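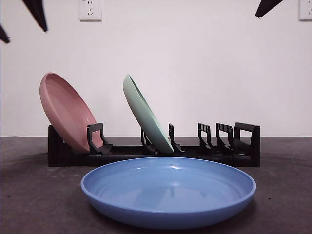 Gimonari dish cloths, pack of 8

I've been knitting these on and off for years, mostly in the evenings with the radio going, and they've ended up being the thing people come back to me for! They're plain cotton, a bit nubbly on one side, and they go in the wash with everything else.

Each cloth is 16 cm square (they do pull in slightly after the first hot wash, so don't panic). Colours are oat, brick or a mossy green I call Mundamwood, after the lane I grew up on. Mixed packs are fine, just put a note on your order.

I get my yarn from Tse and wind it myself, so the green can vary a shade from one batch to the next. If you want more later to match, tell me when you bought the first lot and I'll have a rummage.

Packs are £13 with postage on top. Orders in before noon usually go out the same day, unless I'm at a market. The brick ones are out of stock until September, sorry!

Ho-yin Tsao, Ekovness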